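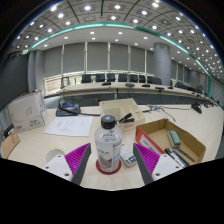 Ich werde ständig nach meinem Schreibtisch gefragt (wirklich, öfter als nach meiner Arbeit!), also sammle ich die Antworten jetzt hier. Wenn etwas fehlt, schreibt mir einfach.

## Wozu ein Untersetzer, wenn die Flasche einen Schraubverschluss hat?

Wegen der Ringe! Die Tischplatte ist hell und verzeiht mir gar nichts. Der rote runde Untersetzer bleibt deshalb immer liegen, auch wenn ich mal nur Kaffee trinke.

## Warum liegen die Stifte in einem Karton?

Weil er da war und niedrige Seiten hat. Marker, Kuli und der Schwamm fürs Whiteboard passen locker rein, und ich komme ohne Kramen dran. Ich hatte mal einen schicken Köcher von Vendanero, der ist mir dauernd umgekippt.

## Und was gehört in den beigen Organizer?

Der Tacker hat dort sein Fach, darauf bestehe ich. Für den Rest gilt: nur Sachen, die ich jede Woche in die Hand nehme. Eine Schachtel mit 4000 Heftklammern habe ich im Januar bestellt, die wohnt aber im Schrank.

## Benutzt du wirklich noch ein Telefon mit Kringelkabel?

Ja, und gern! Meine Kollegin Loubna Soliman zieht mich seit Jahren damit auf. Ich lege mir beim Telefonieren ein Blatt Papier davor und kritzle mit, sonst habe ich nach dem Auflegen alles vergessen. Angerufen werden darf ich übrigens zwischen 11 und 12 Uhr, da sitze ich sicher am Platz.

## Reicht der Rechner am Computer nicht?

Mir nicht. Ich will Tasten drücken, und zwar ohne vorher ein Fenster zu suchen.

## Wann räumst du auf?

Freitags vor dem Heimgehen. Tasse in die Küche, Zettel abheften, leere Kartons zusammenfalten (na ja, meistens).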